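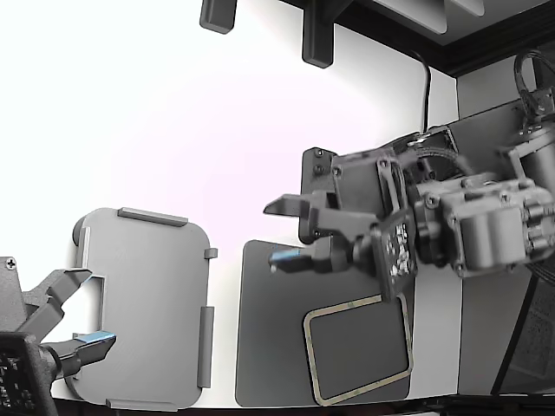 My sister rang in October to ask whether I'd take Dad's piano accordion, and I said yes before I'd thought about where a person keeps a piano accordion. I live in a unit with one cupboard. The cupboard already had a vacuum cleaner in it and, I'd been led to believe, very little ambition.

The accordion is a Berketti, which means nothing to anyone except the sort of bloke who corners you at a folk festival. It's red, or was. Dad played it at weddings in the seventies and at almost nothing afterwards, apart from Christmas, when he'd do two verses of something mournful and then complain about his shoulder. I used to think the shoulder was an excuse. I've now had the straps on for a month and would like to withdraw that.

I decided I'd learn one tune. Only one, properly, so I could play it at the next family do and be insufferable. I found a teacher through a card in the window of the Kurnstead newsagent, a retired Welshman called Ynyr Griffiths who charges less than he should and sighs more than I'm paying for. His first question was whether I could read music. I said I'd done recorder in primary school. He looked out at the street for a good while.

A few things about the accordion, for anyone tempted.

You can't see what your left hand is doing. There's a whole field of little buttons over there, all identical except for one with a dimple in it, and you're meant to navigate the lot by feel from the dimple. Ynyr says it becomes second nature. Ynyr has been playing since he was 7. I've been playing since just after the footy finished, and for me it's like trying to find the light switch in somebody else's bathroom.

Then there's the bellows, which I'd assumed looked after themselves. They don't. You have to plan your breathing, so to speak, or you arrive at the big note with your arms fully out and nowhere to go. I did this in my second lesson and made a noise like a ute reversing over a lilo. Ynyr wrote something in his notebook.

And it's loud. There's no mute, no headphones, no polite setting. I've been practising between 4 and 5 in the arvo, when I reckon the neighbours are at work, and last week I met the woman from downstairs at the bins. She said, "Is it you with the squeezebox?" I said it was. She said her grandfather had played, and then she said nothing else at all – just put her recycling in, quite carefully, and went back inside. I've been turning it over ever since.

The tune, if you're wondering, is a waltz called "Rirkia", or that's what Dad had pencilled on the sheet. Neither my sister nor I have found it anywhere else. Ynyr thinks it's a Scandinavian tune with the name spelled by ear. He's got an old Ketilsson songbook with something close to it, same first part, different ending. I asked which ending was right and he said Dad's was easier, so Dad's is what I'm learning.

I can get through the A part now. The B part has a run in the right hand that I can play slowly, or quickly and wrong. Mum came round for tea and I gave her both versions. She said Dad always fluffed that bit too and used to cover it by stamping his foot.

So I've been practising the stamp. I should probably have a word with downstairs first.

Last I looked, a reconditioned Berketti was going online for around $3000, which I mentioned to my sister in passing. She'd like it noted that it's a loan.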